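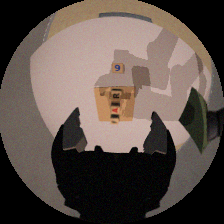
May, nearly midnight

I should be asleep, but my head is still full of royalty statements, and if I don't get some of this down I'll lie there doing sums on the ceiling. So, tea (peppermint, the last bag) and the diary.

The Zullow statement came this afternoon. I had been looking forward to it in a silly sort of way, the way you look forward to a birthday card from an aunt who used to put money in. It was for 106 dollars. That's for the whole winter and spring, for all the songs on the first record and the two Christmas ones, and I had to read it over a few times before I believed I wasn't missing a page. There was a page missing, as it happens, but it was only the one with the tax information on it.

I called Thaddeus Villanueva, bless him, who has been looking after my publishing since the days when we both had more hair and a lot less paperwork. He was eating his supper and talked to me anyway. He thinks the trouble is with "Dunleavy," which is the only tune of mine that strangers ever hum. It seems there are three different listings for it out there, and only one of them has my name spelled right. One has me down as the arranger of a traditional song! I wrote that song at my mother's kitchen table with a cold, and there is nothing traditional about it except the second chord.
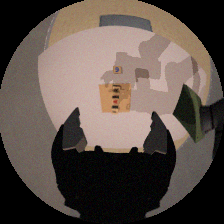 Anyway, Thaddeus says the thing to do is file a claim on the other two listings and send along whatever proof I've got from back then. So I spent the evening on the floor of the hall closet with the old boxes. I found the lyric notebook, thank goodness, and the cassette with the first demo, and a letter from the Mastmont people turning the song down very politely. I'd forgotten all about that letter. It stung a bit even now, but it has the title and my name on it, so it's going in the envelope with the rest. I also found the program from the Nesine festival, where I played it for a tent full of wet people who clapped like they meant it, and I sat there a good long while with that in my lap. 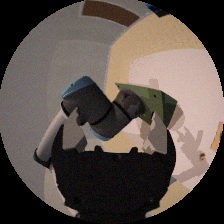
What bothers me more than the money, I think, is the word "arranger." I can live with a small check. I've had plenty of small checks, and one or two that bounced. But I would like the song to know who its mother is, if that doesn't sound too soft, and I suppose at this hour I'm allowed to be soft.

Thaddeus warned me it could take over a year to sort out, and that I mustn't phone Zullow myself and get worked up at some poor kid on the help line. I promised I wouldn't. I had my fingers crossed a little.

Tomorrow: copy the notebook pages at the library, buy padded envelopes, get more peppermint tea. And tune the guitar, which has been sitting in its case since Easter and deserves better from me.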